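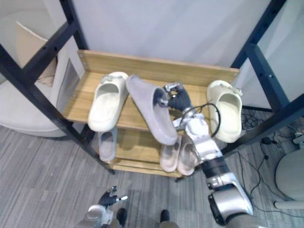
4.2 Entryway footwear storage: what gets put where

Shared entryways were the second storage type we looked at, after kitchen drawers. The question is simple, does the owner of a rack treat its levels as equal or not. Prior work (Harawira survey, see Section 2) counted pairs per household and stopped there. Not much use for us. A count says nothing about which shoes sit at hand height and which ones end up underneath. The rack in Figure 3 is typical of the open kind: light wooden shelves between two black metal side frames, small holes along the uprights so a shelf can be moved to another height. On the top shelf a white slide sandal and a cream one, a small charm on the strap of each, with a gray felt slipper between them. More slippers and slides on the shelf below. Note that the types are mixed. Slides next to a closed-toe slipper, no split by season, no split by kind. We saw this in most of the open racks and in almost none of the closed cabinets.

Participants were 48 households in Plekcombe, all recruited in January, so winter habits are over-represented and we say so again in the limitations. Each household was asked to do a normal tidy-up of the entryway. No instructions about order. Then a short interview, then a second visit on a Friday evening with no warning, to see how much of the order was left. In all 1188 single items were logged. Singles and not pairs, becuase a fair number of shoes had no partner anywhere near the rack.

Coding was done by item type (slide, closed slipper, sneaker, boot, other), by level, and by direction of the toe. Toe direction was added late at the suggestion of N. Ayala and is missing for the first 40 items. It should of been there from the start. People who keep toes to the back say it is so they can grab the heel, people who keep toes out say it looks nicer. Both groups are very sure.

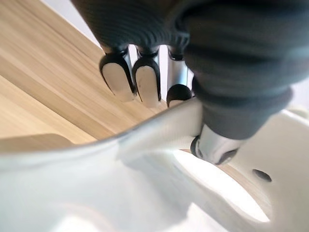 Photo: Nicanor Ayala / Zallus

Molded footwear needs its own note. Thick one-piece soles take up more shelf than their size on the label suggests. They don't stack and don't squash. A felt slipper can be pushed in sideways or laid half on top of its neighbor, a molded slide can't, so it gets a slot of its own and tends to keep it. In the second visit slides were more often back in the same spot than felt slippers were. Soft slippers drifted. Down a level, off to the side, on the floor in front.

Pair integrity (both shoes on one level, touching) was better on the lower shelves. Not what we expected. Our reading: lower shelves get loaded once and left alone, the top one is in use all day and pairs come apart there. A different reading is that lower shelves are just harder to see and people remember them as neat. The interview data does not settle it.

Floor overflow was logged separate. Anything standing or lying within arm's reach of the rack but not on it. Overflow was worst where the rack was full at the first visit, no surprise there, but it also showed up beside racks with free space on the bottom level. Bending down seems to cost more than people admit. One participant put it as "the floor is my third shelf."
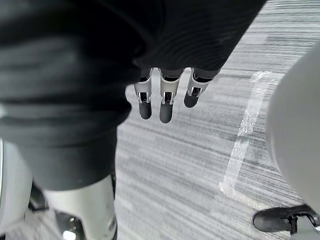 Floor covering may matter as well. On hard floors shoes got kicked into a corner or under a bench, on carpet they mostly stayed where they came off. The sample is too small to split by carpet type and we did not try. The Grillow protocol uses a doormat zone of its own here, we dropped it after the pilot since half the homes had no mat. Shelf height settings are in Table 5. The budget for replacement racks (3000, all spent) is covered in the appendix along with the interview sheet.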